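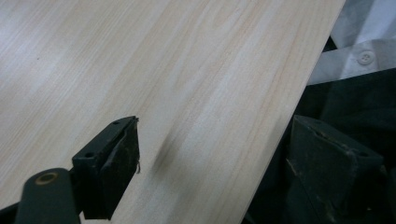 Ticket 1329: Custom shelf length goes back to 900 after customer changes the finish

Status: Solved
Product: Flekport shop module, measure-to-order add-on
Opened by: Jinfeng Xie, Mazurek
Assigned to: Aiguo Yin, Jernbridge support
Priority: High

Problem, as reported

Good morning. We are a small shop for shelves and table tops and we use Flekport for the web orders. On our product pages the customer can type the wished length in millimeters, then choose the finish (raw, oiled, or white soap), then put the shelf in the cart. The standard length in the field is 900.

Since the update in September we receive orders where the length is 900 but the customer tells us on the phone that he typed another number. The first time I thought the customer made the mistake. Now it has happened with two customers in the same week, and one of them sent me his screenshot of the page with the correct length before he pressed the button. So I believe him.

It is a serious problem for us. When the shelf is sawn too short, we cannot make it longer again. One piece is already lost and we had to saw a new one without payment.

What I tried already:
- I emptied the cache of the shop in the admin panel.
- I switched off the discount banner.
- I tested an order by myself on my computer. The length was correct in the order.
- I tested also on my phone. The length was correct too.

Please tell me what else I should check.
Jinfeng Xie

Aiguo Yin, Jernbridge support

Hello Jinfeng, thank you for the clear report. I am sorry for the lost shelf.

I have made the same test on your page and for me the length is also kept. Could you please ask one of the customers in which order he filled the fields? I would like to know if he chose the finish first or typed the length first. Please also send me the version of the add-on. You find it under Settings, Extensions, in the small gray text under the name.

Until we know more, I recommend you confirm the length by email before you saw anything.

Jinfeng Xie

I called the customer. He typed the length, then he looked at the finishes and changed from raw to oiled, then back to raw, then to oiled again. He did not look at the length anymore after this. I think most people do the same, they cannot decide.

In my own tests I always left the finish on raw. I did not think of it.

The version is the newest one, it says "up to date" with a green point.

Aiguo Yin, Jernbridge support

That was the right hint. I can repeat the fault now:

Step 1. Open the product page and type a length other than the standard one.
Step 2. Change the finish.
Step 3. Wait until the price is refreshed.
Step 4. Put the item in the cart.

On the page the field still shows the number that the customer typed. In the cart, the length is 900. The price in the cart also belongs to 900, so a customer who looks carefully could notice it, but the difference in price is small when the shelf is only a little longer.

It does not happen when the length is typed last. I pass the ticket to our developer Shiyu Zheng.

Shiyu Zheng, Jernbridge development

I looked in the script of the page. When the finish changes, the add-on loads the product data again from the server and writes the standard values in the hidden fields. The visible field is not touched. The cart reads the hidden field.

In the older version the hidden field was filled again at the moment of pressing the button. This part was removed in the September update, I suppose by accident while the price display was rewritten.

Question for Jinfeng: do you use the Rillent theme, or did you change the product template yourself? I see a line in it that is not from us.

Jinfeng Xie

It is the Rillent theme. My colleague Weidong Yan changed the template last year to show the note about wood being a natural material. The text is:

"The grain and the color are different in every board. Light wood becomes darker and more yellow with the years. Please do not order a single board later if it must match the others exactly."

Must we delete this note? We had many returns before it was there and we would like to keep it.

Shiyu Zheng, Jernbridge development

You can keep the note, it has no influence. I only wanted to be sure before I send a correction that overwrites the template.

The corrected script is now on your test shop. Please try it with all finishes, and please also try the back button of the browser.

Jinfeng Xie

Tested on Thursday afternoon together with Weidong. Length is kept with raw, oiled and white soap. With the back button the length is also kept, but the finish jumps to raw. For us this is less bad, but it is not correct either.

Shiyu Zheng, Jernbridge development

Confirmed, the back button has a separate cause. I opened a new ticket for it and Aiguo Fan will take it over. The correction for the length is now installed in your live shop.

Orders which came in before the correction are not repaired by it. Please check the open ones with standard length by hand.

Jinfeng Xie

We wrote to all customers with open orders of standard length. Most of them really wanted the standard. One answered that she needed a longer one, and hers was not sawn yet. Thank you, from my side the ticket can be closed.

Aiguo Yin, Jernbridge support

Closed. The correction will be part of the next regular update of the add-on, so please do not restore the old script from a backup before then.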